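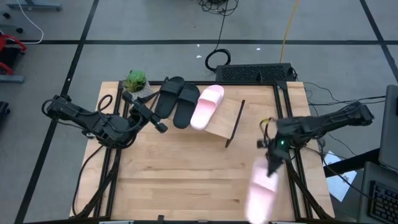
Wundley Players to take a new comedy around the valley this May

The Wundley Players are packing up their props and heading out on the road again, and if you have ever wondered what happens when four actors try to play an entire village, including the vicar, the goat and both sides of a cricket match, this might be the spring to find out.

The company's new show is called The Ferryman's Supper, a comedy with songs by Lucienne Hervieu, who has been writing for small touring groups for most of her working life and who moved to Nirkby a few years ago for what she thought would be a quiet retirement. It tells the story of a river crossing that is about to be replaced by a bridge, and of the last meal the ferryman cooks for everybody who has ever owed him a fare. There is a wedding in it, and a flood, and a very long argument about soup.

"I wanted a play that could be done in a church hall or on the back of a truck," Hervieu told us over the phone, with a rehearsal going on rather loudly behind her. "The people I grew up with saw theater that way. You walked down after dinner, you sat next to your dentist, and the lights were somebody's lamps from home. I still love that more than anything."

The tour opens at the Nirkby Assembly Rooms and then visits five village halls before coming home to Wundley for the last weekend of the month. Evening shows start at 7:30, and there is a 2 p.m. matinee at every stop except the first, where the hall is already promised to the flower club. Each performance runs a little over two hours with an intermission, and the halls will be selling tea, coffee and whatever cake turns up.

Directing is Heather Rutherford, whose outdoor production of a medieval shepherds' play drew such a happy crowd last summer, even on the night the wind took the star of Bethlehem clean over the hedge and into the next field. She has gone indoors this time, and she admits to being relieved. She has also kept the cast small on purpose. Joris Maes plays the ferryman and stays in one part all evening, while Areti Rallis, Tayla Faulkner and newcomer Dev Serden share everyone else between them, which comes to 57 characters by the script's own list, some of whom only get as far as "Good evening" before somebody needs their hat.

Faulkner, who regulars will remember as the cross landlady in last fall's mystery, has 23 of those parts to herself and has been learning them on the bus to work. "I do get looks," she said. "The goat is the hard one. You have to really commit to the goat, and there's a man who sits across from me most mornings who I think has changed seats."

Rallis also wrote the tunes, working from a handful of old rowing songs her grandfather used to sing, and she plays the accordion for most of the second half (while being a bridesmaid, a tax collector and, for one short and rather lovely moment, the moon). The cast all sing, and the audience will be invited to join in on the last chorus. Words will be printed on the back of the program for anyone who would like a look beforehand, and there is no shame at all in humming.

The company is now in its 61st year and has never had a building of its own, so rehearsals have moved between the school gym and the upstairs room at the Te Moana cafe, where the owners have been generous with both space and scones. The set was designed to fit in a single van, and the ferry itself folds down from a dining table with a mast through the middle. Maes built it over the winter and has asked, very politely, that people not sit on it during intermission.

Tickets are $14, or $8 for students and anyone under 16, and can be bought at the Te Moana cafe, at the Wundley library desk, or at the door if there are any left. The smaller halls do fill up quickly, and the one at the top of the valley only holds 80, so it is worth getting in early if that is your nearest. All of the halls have step-free entry, and seats at the front can be kept for anyone who needs one if you mention it when you book.

The Players are still looking for beds for the cast on two of the out-of-town nights, along with a second accordion, in case the first one gives out. Anyone who can help with either is welcome to leave a note at the library or drop in on a rehearsal. They start at 6:30 most evenings, and the kettle goes on at eight.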